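Ticket 38: right hand stops short of the plate
Opened by: Dolores Yazzie
Status: open
Project: Kumach, table-setting task

Hi all, sorry for the long note, but I'd sooner put it all down while it's fresh! We ran the pick-and-place routine 14 times after class and the right arm kept pausing before it got to the plate. The grip seems fine (lovely, even, after all Peadar's work on it), so I'm leaning toward the travel limits we saved last week.

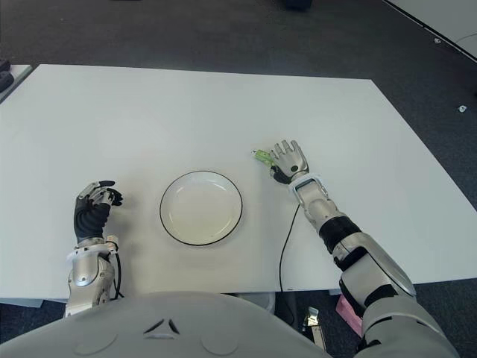
1 min read

The glove is still on the left hand only, and the right is bare metal, so please don't copy the left-hand grip settings across. Malachy tried that on an earlier run and we lost almost 10 minutes putting them back.

Reply from Ruairí Hegarty
Thanks Dolores, super helpful. Could you drop the speed to 200 in the config and try again with the plate a bit nearer the robot? Also keep an eye on that cable hanging from the right wrist, I'd like to know if it pulls when the arm reaches out. I'll bring the spare clips on Tuesday.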